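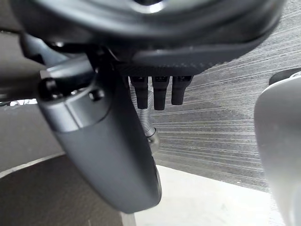

LOVGATE, April

The Pokell Institute for Metal Finishing has completed its review of tin plating on copper busbars for electric vehicle battery packs. This thread sets out the main findings and the changes to our guidance. The full report is available to member shops through the usual login.

The review covered 17 member shops. All of them plate copper busbars for pack builders or for the suppliers of pack builders. Shops that plate only aluminum were left out and will be the subject of separate work.

Some background for readers outside the trade. A busbar is a flat metal conductor that carries current between battery modules. Bare copper darkens in air, and the film that forms raises the resistance of a bolted joint. A thin layer of tin keeps the contact surface in usable condition.

Tin plating on copper is old work, and most of our members have done it for decades. What has changed is the part. Pack busbars are longer and are often bent before plating. Many arrive with holes punched close to a bend, and the customer's drawing may call for bare areas where a weld will be made later.

The review was led by Heather Faulkner, head of technical services. Shona Partington of our laboratory staff carried out the bench work. Both will take part in the members' call at 2 p.m., the details of which have been sent to shop contacts.

On cleaning. The most frequent cause of rejected parts was poor cleaning ahead of the plating tank. Stamping oils vary from one supplier to the next, and a soak cleaner that handles one oil well may leave a film of another. In most cases the shop had not been told which oil was used.

Members are asked to obtain the name of the stamping oil before the first production lot is quoted. We have added a line for it on the job intake form. Where the stamper will not disclose the name, a retained sample of the oil is acceptable for cleaner trials.

A water break test should be made on every first rack of a lot. The part is rinsed, held upright and watched. If the water draws back into beads, the surface still carries oil and the rack returns to the soak tank. This was already in our guidance, but the review found it skipped on second and third shifts at several locations.

On activation. A mild acid dip remains the recommended step between cleaning and plating. Shops that had lengthened the dip to make up for weak cleaning saw rough deposits and some etching at punched edges. We advise against this. A fault in cleaning should be corrected in the cleaner tank.

On racking. Bent busbars trap air and carry solution. Laboratory staff looked at 87 racks across the participating shops and recorded the hanging angle of each. Parts hung flat gave the most trouble, with bare spots on the upper face of the bend and heavy dragout into the rinse.

The revised guidance calls for bent parts to be hung so that every pocket drains. This sometimes reduces the number of parts on a rack. Several members objected on grounds of cost, and their comments are printed in full in the report. The Institute's position is that the loss in rack density is generally smaller than the cost of stripping and replating.

Contact marks were a second racking matter. Each place where the rack grips the part will be thin or bare. The location of these marks should be agreed with the customer in writing and shown on the drawing. A verbal agreement with a buyer is not enough, as two shops in the review learned when the buyer left the company.

On thickness. Most drawings give a minimum and no maximum. Plating builds up faster at edges and corners than at the center of a wide face, so a part can meet the minimum in the middle and carry far more tin than needed at the ends. Extra tin at a bolted joint can creep under load and allow the joint to loosen.

Members should ask customers for a maximum thickness at the joint area and for the exact points where readings are to be taken. A single reading at the center of the part tells very little. The report has a sketch of suggested points for straight and bent parts, which may be copied into quotations.

On whiskers. Pure tin can grow fine metal threads over time, and customers are right to raise the question. Matte tin over a nickel underlayer is the finish most often specified to lower this risk. It does not remove the risk. Sales material from any member shop should be worded with that in mind.

Bright tin was still being supplied on a small number of busbar jobs, usually because an older drawing had been carried over from a different product. Where a member receives such a drawing, we recommend a written query to the customer before work begins. A template letter is included with the report.

On masking. Bare weld areas are commonly masked with tape or molded plugs. Tape gave a cleaner line on flat parts in our bench work. Molded plugs were quicker to apply and held up better through the hot cleaner, though worn plugs leaked. Shops should keep a record of how many cycles each set of plugs has seen and retire the set on schedule.

On rinsing. Salts left on a part after the final rinse will stain it in storage, and the stain may not show until the part has reached the customer. The last rinse should be deionized water, with conductivity checked and written down each shift. Warm air drying should follow directly.

Water use came up in nearly every shop visit. One member, the Clullis plant, changed from two running rinses to a counterflow arrangement on its busbar line and reports a saving of about 123 gallons an hour. The figure is the plant's own. The Institute has not measured it and makes no claim that other lines would see the same result.

On packing. Tin is soft. Parts that left the line in good order were scratched in bulk cartons at more than one shop. Interleaved paper is the least costly remedy, provided the paper is free of sulfur. Ordinary kraft paper from a general supplier should be tested before use.

On records. Pack builders increasingly ask for traceability to the rack and tank, and in some contracts to the operator. Shops with paper travelers were able to meet these requests, but slowly. We do not require members to adopt any software. We do ask that lot records be kept so that a query can be answered within one working day.

Training. The revised guidance will be taught as a short course at our Mahuika site. The first session has 26 places, and member shops may send one person each until all members who took part in the review have been offered a seat. Remaining seats will then open to the wider membership.

The course consists of classroom work in the morning and line work after lunch. Attendees should bring their own safety glasses and closed shoes. Gloves and aprons are supplied. Those who wear contact lenses should inform the office beforehand.

Shops that already hold the Institute's certificate for tin plating do not need to reapply. The new cleaning and racking sections will be checked at the next regular audit. Shops applying for the first time will be assessed against the revised text from the start.

A question received several times already: does the guidance apply to silver plated contacts? It does not. Some of the advice on racking and rinsing may be of use, but silver calls for different handling before and after plating, and the existing silver document remains in force.

A second question concerned flexible busbars made of stacked foils. Solution can be drawn between the layers and cannot be rinsed out in a normal cycle. Until further work is done, we advise that foils be plated before stacking, or that only the solid ends be plated with the layers fully sealed.

Corrections and comments on the report should be sent to technical services in writing, with the section number given. Comments on pricing or on named customers cannot be accepted and will be returned unread.

The Institute thanks the shops that opened their lines and their reject bins to our staff. Individual shop results are held in confidence and have been sent only to the shop concerned. The Clullis rinse figure is published with the plant's consent.

Work on aluminum busbars begins next. Members who run a zincate line and wish to take part should write to Heather Faulkner through the technical services desk.

Recent from the Pokell Institute
Job intake form, revised: where to record stamping oils
Short courses at Mahuika: how to reserve a seat
Sulfur in packing paper, a simple bench test
Silver on copper contacts: current guidance
Call for participants: zincate lines and aluminum busbars
Conductivity meters, care and calibration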